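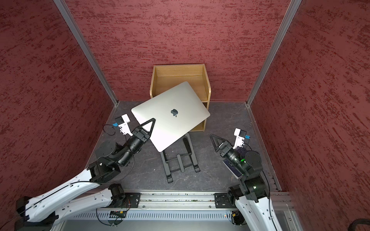 Seit Mai arbeite ich wieder überwiegend zu Hause, und der Platz auf dem Schreibtisch ist knapp. Die Platte ist gut, aber nicht tief. Wenn das Notebook abends darauf liegen bleibt, fehlt mir die Fläche für Papier, und wenn es im Regal unter Zeitschriften verschwindet, fehlt mir am nächsten Morgen die Geduld. Ich habe die Ablage deshalb neu geordnet und schreibe die Überlegungen auf, weil im letzten Beitrag zur Kabelführung danach gefragt wurde.

Ausgangslage: ein Notebook mit Aluminiumgehäuse, ein schwarzer, klappbarer Notebookständer, ein offener Holzkasten in heller Eiche. Der Kasten stammt aus einem Restposten von Ukamar und hat oben und vorn keine Abdeckung. Für Akten taugt er nur bedingt, für ein Gerät, das mehrmals am Tag herausgenommen wird, dagegen gut.

Zuerst die Maße. Die Grundfläche des Geräts ist schnell ermittelt, entscheidend ist aber die Diagonale beim Einführen. Wer das Notebook flach und parallel zum Boden einschiebt, braucht fast keine Reserve. Wer es gekippt hält, was beim Greifen mit einer Hand der Normalfall ist, stößt mit der oberen Ecke an die Seitenwand. Orvokki Kuusisto hat mir dazu geschrieben, sie habe ihre Fächer in Lorelville 49 Millimeter hoch gebaut und würde es nicht wieder so knapp machen. Ich teile die Einschätzung.

Zweiter Punkt ist der Ständer. Meiner besteht aus zwei Schienen mit Querverbindungen und lässt sich zusammenklappen.

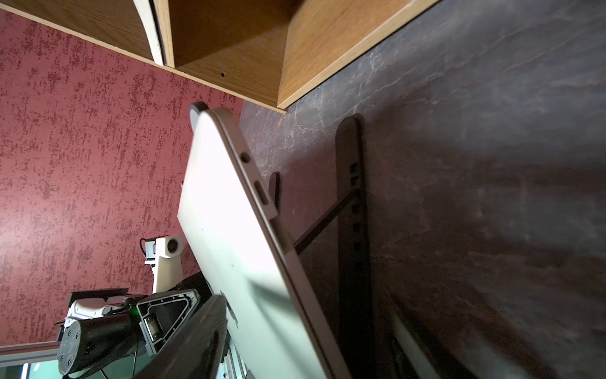
Die Verstellung läuft über Rasten, und man sollte sich auf eine Stufe festlegen. Ich habe anfangs täglich gewechselt und dann gemerkt, dass ich jedes Mal auch Stuhl und Lampe nachstelle. Jetzt bleibt die Einstellung unverändert, und der Ständer steht vor dem Kasten und wird nur zum Putzen zusammengelegt. Das Gerät nehme ich zum Feierabend herunter, drehe es und stelle es weg. Der Weg ist kurz, die Drehung ist der umständliche Teil.

Einen Dockingständer von Zovby hatte ich kurz im Haus. Verarbeitung ordentlich, Schlitzbreite passend, aber die Grundplatte beansprucht genau die Fläche, die ich freibekommen wollte. Er ging zurück.
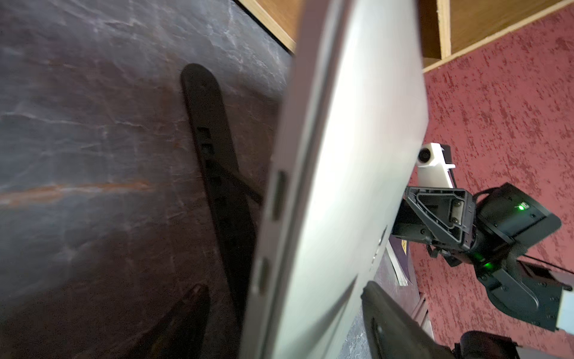
Beim senkrechten Abstellen ist die Orientierung wichtiger als der Halter. Die Frage lautet, welche Kante nach unten kommt und welche erreichbar bleibt. Bei meinem Gerät liegen zwei Anschlüsse an derselben schmalen Kante, und diese Kante gehört nach außen, wenn im Stehen geladen werden soll. Zeigt sie nach unten, liegt das Gewicht auf dem Stecker. Zeigt sie zur Wand, muss das Kabel in einem engen Bogen herum.

Offen ist die Unterlage. Die marmorierte dunkle Fläche gefällt mir, ich möchte aber im Kasten einen dünnen Filz einlegen. Bei Stamatopoulos gibt es Zuschnitte, die Bestellnummer 474 käme in der Breite hin. Klebstoff verwende ich nicht, das Holz soll unbehandelt bleiben.

Wenn der Filz da ist, trage ich Dicke und Endmaß nach. Bis dahin ladet euer Notebook bitte nicht mit dem Stecker nach unten.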